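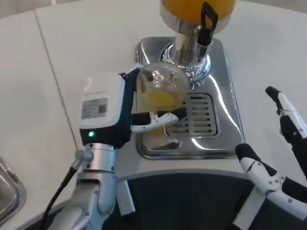 6.2 Setting up the juice station

This section covers placement of the dispenser, teaching the pour position, and the checks to be made before the cell is handed to operators. It applies to Clerkon two-arm cells with a tap-type juice dispenser. Complete section 6.1 (arm homing) first.

Tools: the Grisum finger gauge, a 3 mm hex key, lint-free cloths, one clear test glass.

1. Place the dispenser on the white tabletop with the tap facing the robot. The steel base must sit flat and must not rock when pressed at the corners.

2. Check that the drainage grate is seated in the tray. A raised grate will catch the lower finger.

3. Switch on the left gripper. Wait for the green indicator on the housing to light before moving the arm by hand.

4. Check the black cable at the left wrist. It should hang in an open curve, clear of the tabletop edge. Re-route it if it pulls tight at any point in the arm's travel.

5. Close the left gripper on the test glass. Set the grip force to 7 N. Do not use the factory value, which is intended for plastic cups.

CAUTION: Glass can break under excess force. Keep hands out of the tray area during steps 5 to 8.

6. Jog the glass until its rim is just below the spout outlet. Store this point as POUR_1.

7. Park the other gripper open, beside the tray. Store this point as WAIT_R.

8. Run the pour at low speed three times with water, then once with juice. Fill volume is set in parameter 597. The default is 100 ml.

Note: Juice leaves a film on the finger tips. Wipe the tips after every test pour and let them dry before the next grip -- a sticky tip releases late and can drag the glass off its point.

6.3 Working under the spout

Use this procedure when the lower finger has to reach in at the base of a glass vessel below the spout. The approach is low and the clearances are small.

1. Close the tap and empty the tray.

2. Bring the left arm in from the side at low speed, with the finger level. Stop before contact and check the gap with the finger gauge.

3. Keep the fingers of the right hand pointed toward the tray and clear of the left finger's path.

4. Store the point as LOW_1, then back the arm out along the same line.
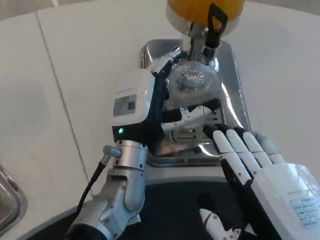

Przemysław Jabłońska notes that LOW_1 should be taught again whenever the dispenser has been lifted for cleaning, even if it goes back against the same marks. At the Trisamden site he found the stored point off by 3 mm after one cleaning, enough for the finger to touch the glass early.

5. Replay LOW_1 at low speed. If the finger touches early, delete the point and repeat from step 2.

6. Enter the date and your initials in the cell log.

Related items
6.1 Arm homing
6.4 Cleaning the tray and grate
7.2 Replacing finger tips
Parameter list, left gripper
Service bulletin: cable routing at the wrist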